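In Defense of the Junk Drawer

My bank, Trustis, sent me a message last week congratulating me on going paperless. I had not gone paperless. I had failed to click a box, and a machine somewhere took this for ambition.

Going paperless is part of a wider campaign to get everything out of sight. Erkstead, where I have lived for 22 years, now has a shop that sells only containers. You can buy a box for your cables and a bigger box for the boxes. My neighbor Brodie Kerslake spent a September weekend and 70 dollars there, came home happy, and has not found his tape measure since. He knows it is in something beige.

I keep a drawer. It holds batteries of uncertain health, a key to a house I sold, and three takeout menus, one from a place that is now a dentist. When I need string, I open the drawer and there is string. The system has no labels and needs none — if a thing has no other home, it lives there.

The organizers say a drawer like mine weighs on the mind. I have checked my mind, and what weighs on it is the property tax. Byung-chul Lim, who ran the hardware store on Nuttall Street until he retired, kept his screws in coffee cans with the wrong coffee on them, and he could put his hand on any size before you finished asking. Then his son put in a proper cabinet, and the old man had to start reading.

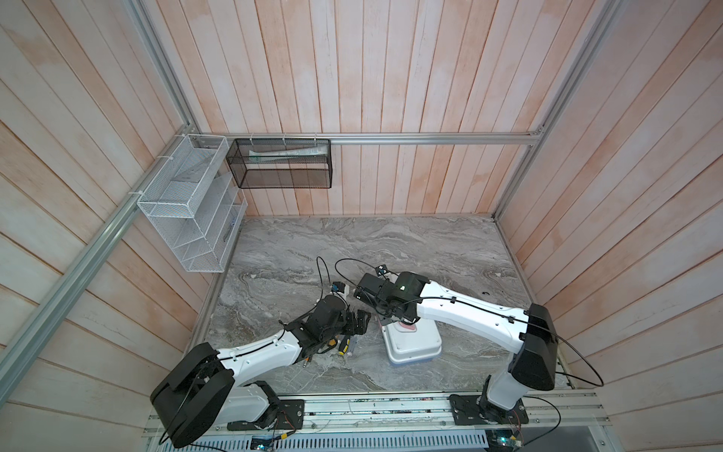

So I will keep the drawer, and Brodie may borrow my tape measure. It is under the menus, next to the key. He has to promise to put it back in the same mess.

Recent columns
The Catov Bridge Will Open When It Opens
Against the Second Freezer
What My Dentist Thinks of Me
A Few Words for the Slow Lane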